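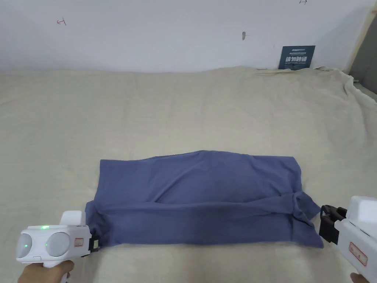

2\. November 2024

Endlich wieder was schreiben. Drei Wochen nichts, Schande. Aber der Umzug frisst alles – Abende, Wochenenden, Geduld. Noch zwei Zimmer und der Keller, dann ist die alte Wohnung leer.

Früh wach, halb sechs, Kopf sofort an. Kaffee im Stehen. Liste gemacht, Liste verlegt, neue Liste gemacht. Strom ummelden, Nachsendeantrag, Schlüssel bei Frau Sales abholen. Neusa Sales, die Vermieterin, sehr nett am Telefon, redet aber so schnell, dass ich jedes Mal die Hälfte raten muss. Übergabe also um zehn oder um zwölf. Bin um zehn hin, war zwölf. Zwei Stunden im Café gegenüber, teures Croissant, dafür den halben Papierkram erledigt.

Die Wohnung: kleiner als in der Erinnerung. Im Mai, bei der Besichtigung, stand die Sonne voll im Wohnzimmer, heute grau in grau. Trotzdem, das Küchenfenster. Blick in den Hof, zwei Birken, ein rostiges Fahrad am Zaun. Da will ich morgens sitzen. Der Boden knarzt vor der Badtür, genau da, wo man nachts drauftritt. 60 Quadratmeter laut Vertrag, ich glaubs mal.

Kaution überwiesen, 2.307 Euro. Tut weh, so auf einmal. Danach Konto angeschaut, schnell wieder zugemacht. Der Transporter von Loureiro kommt auch noch dazu, 800 mit zwei Mann und Treppe. Slavica meint, viel zu viel, ihr Bruder hätte es für eine Kiste Bier gemacht. Mag sein. Ihr Bruder hat auch ihren Schrank gemacht und der steht seitdem schief.

Nachmittags Kisten. Bücher zu schwer gepackt, wie immer, eine ist unten durchgebrochen, mitten im Flur. Kochbücher überall. Dann eine halbe Stunde auf dem Boden gesessen und in Omas Heft geblättert, das mit den Fettflecken. Ihr Pflaumenkuchen, kein einziges Maß drin, nur »Mehl bis es gut ist«. Nicht weitergepackt. War schön.

Kleiderschrank dann doch noch. Alles raus, alles einzeln zusammengelegt, drei Stapel: mit, weg, weiß nicht. Der dritte wurde der größte. Die Jacke vom Flohmarkt, nie getragen, kommt trotzdem mit. Das grüne Kleid von Thaís' Hochzeit auch, obwohl der Reißverschluss klemmt. Pullover in die Koffer, T-Shirts in die Lücken – passt erstaunlich viel rein, wenn man ordentlich faltet. Mama hatte recht, sag ich ihr aber nicht.

Gegen sechs kam Valdir, wollte die Lampe holen und das Regal. Regal ging nicht durch die Autotür. Auch nicht schräg. Auch nicht mit Schimpfen. Steht jetzt wieder im Flur, er kommt Dienstag mit dem Wagen von der Arbeit. Die Lampe hat er mit, dafür sitz ich hier im Halbdunkel, Nachttischlampe auf dem Fensterbrett. Gut durchdacht.

Thaís hat angerufen, lange geredet. Sie fragt, ob ich traurig bin wegen der alten Wohnung. Hab erst nein gesagt. Dann ist mir der Türrahmen in der Küche eingefallen, die Bleistiftstriche von Lindalvas Kleinem, jedes Mal wenn sie zu Besuch waren. Muss man überstreichen, steht so im Vertrag. Werd ich vorher abpausen, auf Backpapier oder so. Lindalva freut sich bestimmt, ihr Junge ist ja inzwischen fast so groß wie ich. Also doch ein bisschen traurig.

Abendessen: Nudeln aus dem einzigen Topf, der noch nicht verpackt ist, gegessen mit dem Kuchenlöffel. Gabeln sind in irgendeiner Kiste. Beschriften wär schlau gewesen. Auf den meisten steht »Diverses«.

Morgen: Keller. Grauen. Da steht noch das Zeug von Valdir, der alte Schlitten und der Karton, den ich seit dem letzten Umzug nicht aufgemacht hab. Wenn ich ihn bis jetzt nicht gebraucht hab, könnte er eigntlich ungeöffnet weg. Mach ich aber nicht, ich kenn mich. Farbe kaufen geht erst Montag, weiß, matt, zwei Eimer. Slavica bringt Rollen mit und hoffentlich auch Kuchen.

Rücken tut weh, Hände rau vom Karton. Creme ist natürlich auch schon eingepackt. Licht aus.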